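Open day at the Prisau paper mill

The paper mill at Prisau opens to visitors once a year, in March, and I went this time with my colleague Mitra Hosseinzadeh, who binds books and buys some of her paper there. We took the early train and walked the last stretch along the mill stream. The gate opened at nine and there was already a queue for the first tour.

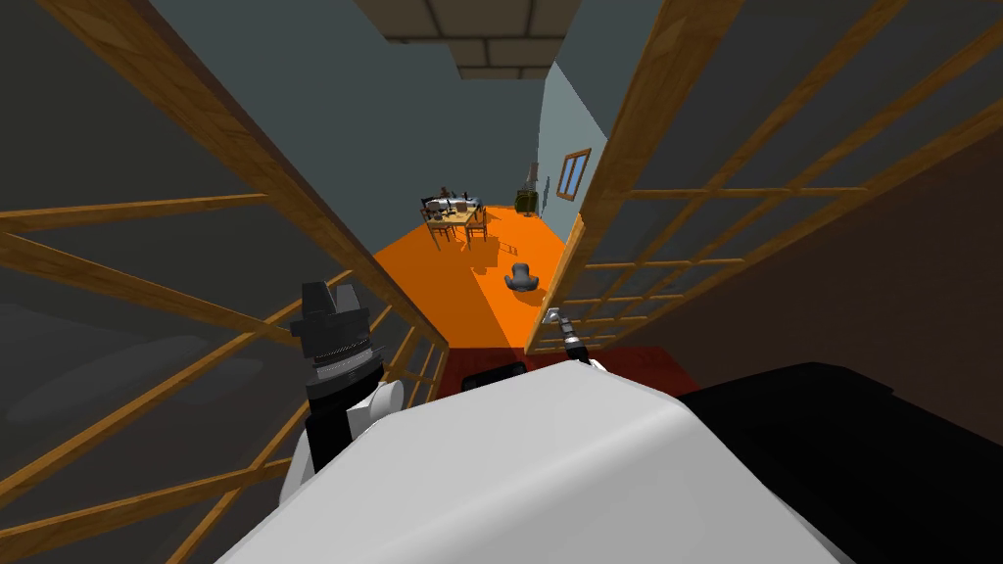
Reading time: 3 minutes

Paper has been made on the site since 1722. The first mill burned down and the present building stands on its cellars. Our guide was Sorin Nedelcu, who worked on the vats before he moved to the office. He took us first to the rag store, where cotton offcuts are sorted by hand and any buttons or synthetic thread removed. The sorted rags go to the beater, a long oval tub with a bladed roller. A load takes 7 hours. It was running when we came in and we had to stand close to hear him.

The vat room is smaller than I expected. Two people work each vat: one dips the mould and shakes it level, the other turns the wet sheet out on to a felt. Horațiu Bogdan was dipping that morning. He makes 740 sheets in a good shift, fewer of the heavy ones. Mitra was allowed to try and her sheet came out thick along one side. It went back in the vat.
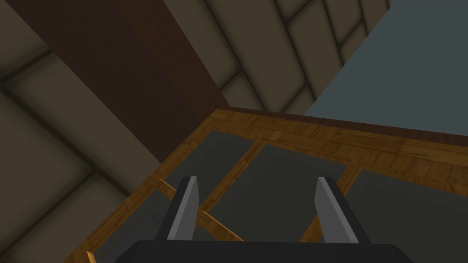

Can visitors buy paper on the open day?
The shop by the gate sells single sheets and packs until four o'clock, and the seconds are kept in the drawers at the back. Bring cash for small amounts.

After the vats come the press and the drying loft. The loft is up two flights of steep stairs and anyone who would rather stay below can wait in the yard. Sheets hang there for several days, depending on the weather, with the shutters opened or closed by hand. The sizing is done afterwards with gelatine – the smell is noticeable, though not as bad as people say.

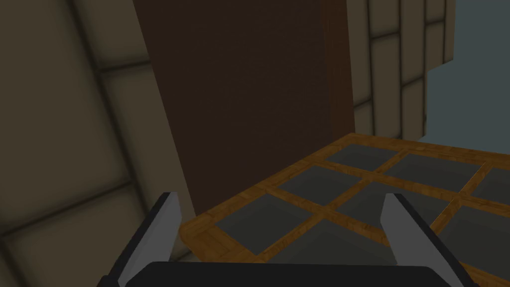 Prisau mill, open day in March

Lunch was soup and bread in the old cart shed. We shared a table with Kenji Castellanos, a printmaker who had come for the heavy etching paper. He used to buy from Brabec and changed over when they stopped making the large size. He and Mitra compared samples for most of the break, so I went to look at the watermark display on my own.
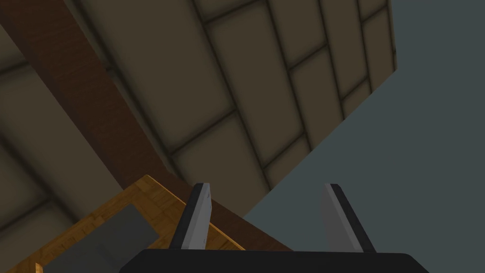

The watermarks were the best part of the day for me. The mill has kept 2427 of its old wire designs, mostly initials and coats of arms, and a few drawers are brought out for the open day. Darius Oprea, who repairs the moulds, was sewing a new one on to its wire cover and answered questions while he worked. A simple mark takes him an afternoon.

We left at half past three with a pack of cream seconds and two sheets of blue. The second tour is quieter than the first, and the path by the stream is muddy, so wear boots.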